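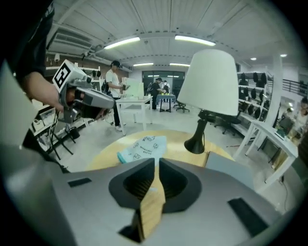

Side-table lighting, by Lacey Kettle

A table lamp on a round top needs a foot that leaves usable surface. Clunholm specifies a shade base 32 cm above the wood for seated reading. Keep notebooks and folded cloth clear of the switch cord.
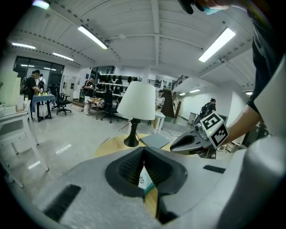

Table lamp with tapered white shade and black base, unlit, on a light wooden top.

Pale finishes reflect more light and need a lower-output bulb.

Related
Ollska: desks with thin legs
Texier shades compared

7 comments | 17 shares
Contact | © 2026 Skutotier | Back to top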